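Search this notebook
Search
All entries

2023-08-28
Posted by the finishing bench

Masking tape on fresh latex, second round

Picking up from the last entry. The question is still which tape we can put on a painted panel the next morning without lifting the base coat, and whether it matters how the panel was primed. The first round was spoiled by the drywall offcuts, which had old joint compound along one edge. All new panels this time, cut from the same sheet.

Tapes on the bench:

Jukutlow low-tack, the pale one, 1 inch
Clundeo general purpose, 1 inch
Clundeo general purpose, 1 1/2 inch (same adhesive according to the label, but it feels stiffer)
The plain beige roll from the supply cupboard, no name on it

Panels: 8 drywall, cut to the same size. Four primed with Dewan water-based primer, four with the shellac primer we had left over from the stair job. Each got two coats of Odia eggshell in the off-white, rolled, four hours between coats. The second coat went on at the end of the day and the tape went on first thing the next morning. Wall thermometer read 66 when I taped up and 62 when I opened the room the day after. Humidity meter said 40 both times, but I don't trust it. It has said 40 since spring. Somebody please put a battery in it.

Method

Wiped each panel with a dry cloth. No damp wipe, since last time we got water marks that looked like bleed.

Laid one strip of each tape across the panel, with a gap between strips wide enough to brush the accent color in.

Pressed down with a plastic spreader, one pass, medium pressure. On the left half of each strip I went back over the edge with a fingernail, to see if that alone makes a difference.

Brushed the accent color (Odia satin, dark green) away from the tape, not into it. One coat, then a second after it was dry to touch.

Pulled half of the strips while the second coat was still wet and left the others overnight. Pulled back on itself at a low angle, slowly. I tried to keep the speed even but did not time it.

Results, bleed

Jukutlow: clean edge on all the shellac panels. On the Dewan primed panels there was a little green under the edge in the places where the roller texture is heavy. Where I had gone over it with a fingernail it was clean.

Clundeo 1 inch: clean on nearly everything. One bad spot on panel 3 where I lifted and re-laid the strip because it was crooked. Don't re-lay tape. Cut a new piece.

Clundeo 1 1/2 inch: worse than the narrow one. It bridges over the low spots in the roller texture and the paint gets in there. I think it is the stiffness and not the adhesive. It would probably do fine on trim or smooth doors.

Beige roll: bled on every panel, both halves. Paint also soaked through the tape itself in one place. Good for labeling cans.

Results, lifting

This is the part I cared about more. Nothing lifted off the shellac panels with any of the tapes, wet pull or overnight.

On the Dewan panels the Jukutlow took nothing. The Clundeo 1 inch took a flake the size of a grain of rice off panel 6 on the overnight pull. The wide Clundeo took a longer strip off the same panel, right down to the paper. I checked the back of the tape and the primer came with it, so it is the primer letting go of the paper and not the eggshell letting go of the primer. Panel 6 might have had dust on it. It was the last one cut and it was sitting under the saw. I would not blame the tape or the primer on one panel.

The beige roll lifted nothing but left gum along one edge on the overnight strips. It came off with a rub of the thumb, though it also took the sheen down a bit. 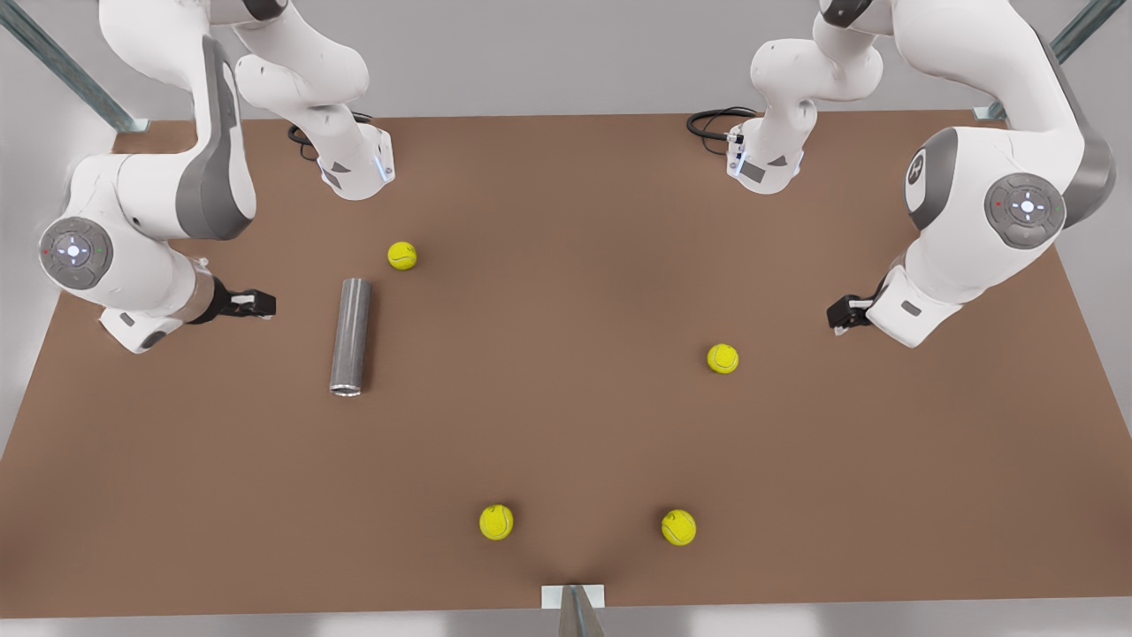

Wet pull against overnight pull

Wet pull gave the better line on every tape. The overnight strips pulled fine for most of the length, but the green had skinned over onto the tape and in a few places it tore and left a ragged lip. Scoring with a fresh blade first fixes that. I scored the last two strips and both came away clean, but I also cut into the eggshell on one of them. Light pressure, new blade, and use the metal straightedge.

If you have to leave tape up overnight between coats, score it. If you can finish both coats in one go, pull it wet and have a rag ready for the tape. I got green on my sleeve and on the edge of the bench.

Brush notes

Used the 2 inch angled brush for all of it. Loading it heavy causes more bleed than any difference between the two good tapes. On panel 2 I had too much on the brush at the start of the run and there is a blob under the Jukutlow right at that end, and none after it. I should have offloaded on the side of the pail. I have marked that one so it isn't counted against the tape.

Sealing the edge with the base color

Tried this on the spare area at the bottom of panels 7 and 8. Tape down, brush a thin coat of the off-white over the tape edge, let it dry, then the green. Clean line with all the tapes, even the beige. It costs an extra drying step, and you have to have the base color on hand, which on a job we usually do. It leaves a slight ridge that you can feel but can't see from a normal standing distance. Fine for walls. I would sand it on furniture.

What I would use for now

Walls less than a day old: Jukutlow, fingernail or spreader along the whole edge, pull wet.

Walls that have had a week or more, and trim: Clundeo 1 inch.

Heavy roller texture: either of those, plus a coat of base color over the edge first.

Don't use the wide Clundeo on rolled walls. Keep it for holding down plastic and paper.

Still to do

Repeat panel 6 with a clean offcut and Dewan primer. Two of them if there is enough sheet left.

Try the same tapes after leaving them up for a full week. The Jukutlow label gives a time limit but I want to see it on our own paint.

Cold test. The back room gets cold enough by November, so leave the set of primed panels on the rack until then and don't use them for color samples.

Order more Jukutlow. One full roll left and a part roll with a dented edge. The dented one won't seal where the dent is, so it should go in the box with the beige.

Panels are on the drying rack, numbered on the back in pencil. Pulled strips are stuck to the card behind each one, in the order they were laid, left to right.

2 comments
0 shares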